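Section 4. Keeping a record of prize money and sponsor income

This section explains how to enter the earnings of a player in Muteo, and how to get the yearly total from them. Before you begin, the player's profile must exist already (see Section 3) and the home currency must be chosen. The home currency cannot be changed after the first amount is saved, so please check it now.

The examples use a golf player, but the steps are the same for tennis, darts and other sports where the person is paid by result. For team players with a monthly salary, please use Section 5 instead.

4.1 What you need

Have these papers ready, on paper or on the screen:
— the payment letter from each tournament
— the contracts of the sponsors, with the dates of payment
— the bank statement for the same period
— the list of costs which were taken away before the payment (tax at source, entry fee, caddie share)

It is possible to begin with only the payment letters and add the rest later. The season total will then have the mark "Incomplete" beside it. The mark goes away when all four boxes on the Papers tab are ticked.

4.2 Entering a tournament payment

1. Open the player's profile and choose Earnings.
2. Press New entry, and then Tournament.
3. Write the name of the tournament. If it was played last year too, Muteo offers the name after you have typed a few letters. Take the offered name. If you write it a little differently, the program treats it as a new tournament and the comparison between years will not work.
4. Write the date of the payment, not the date of the final round. For example, a tournament which ended in December but was paid on January 27, 2023 belongs to the later year.
5. Write the gross amount, in the currency of the letter.
6. Write the deductions, each on its own line.
7. Check the net amount at the bottom. It must be the same as on the bank statement.
8. Press Save.

Note: If the net amount differs from the bank statement only by a small sum, the reason is usually the bank's fee. Add it as a deduction of the type Bank charge. Do not correct the gross amount to make the numbers agree.

Caution: Pressing Save twice on a slow connection can make two entries. Wait until the green line appears. If you have got a double entry, open the newer one and press Remove.

4.3 Shared prizes

When players finish in the same position, the organiser normally adds the prizes of these positions together and divides the sum. Enter only the part which your player has received. In the Position field, write the letter T before the number, for example T5. Muteo accepts both capital and small t.

If the payment letter shows the whole prize and the share on different lines, use the share. The whole prize can be written in the Remarks field, where it does not affect any total.

4.4 Sponsor income

Sponsor income is entered by contract and not by payment.

1. Choose Earnings, New entry, Sponsor.
2. Write the sponsor's name and the first and last day of the contract.
3. Choose how the money is paid: once, every quarter, every month, or by result.
4. Write the amount of one payment. Muteo makes the payment lines by itself.
5. When a payment has arrived, open its line and tick Received.

Lines which are not ticked are shown in grey and are not counted in Earned. They are counted in Expected.

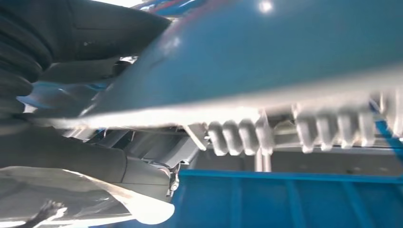 Bonuses by result need a little more work. Let us say that Vasanthi Amarasinghe has a contract with Stilex, and the contract gives her a bonus for each round of 63 or lower. Open the contract, choose Add condition, and write the bonus and the limit. After that, each time you enter a round score which fulfils the condition, the program asks if it should make a payment line. Answer Yes only when the sponsor has confirmed the bonus in writing.

Goods are a separate matter. If the sponsor gives clubs, clothes or the use of a car, choose the type Goods and write the value from the contract. When the contract gives no value, leave the field empty and ask your accountant. An empty field is better than a guessed one, as the guess will be carried to the tax report without any warning.

4.5 The agent's share

If the player has an agent, the share can be set for tournaments and for sponsors separately. Open Settings, then Shares. In our example the agency Garg takes nothing from prize money and a share of the sponsor income.

Caution: A change in the share works backwards to the beginning of the season. If the share really changed in the middle of the season, first press Close period, and only then write the new number. A closed period can be opened again only by the main user of the account.

4.6 Reading the season total

Choose Reports, then Season. The report has three sums:

Earned — everything which has been paid, before the agent's share.
Kept — the same after deductions and the agent's share.
Expected — sponsor payments which have not arrived yet.

Please be careful when you compare these sums with the ones in newspapers or on ranking lists. Those lists normally show gross prize money only, and often in another currency. For a player with large contracts, the prize money may be a small part of the whole. It can also be the opposite: in the training file Rikisdale, which comes with the program, about 80 per cent of the income is from tournaments.

To print the report, press Print and choose Short or Full. The Full report includes the remarks, so read them through before you send it outside.

4.7 If the total looks wrong

The total is too large: look for double entries (see 4.2) and for whole prizes entered instead of shares (see 4.3).
The total is too small: look for sponsor lines without the Received tick.
The total is zero: the season chosen at the top of the report is probably not the one you have entered.
The total changes every day: an entry is in a foreign currency and its rate is not locked. Open the entry and press Lock rate.

If none of these helps, send the Short report and the name of your account to Seija Kemppainen at user support. Do not send bank statements by e-mail.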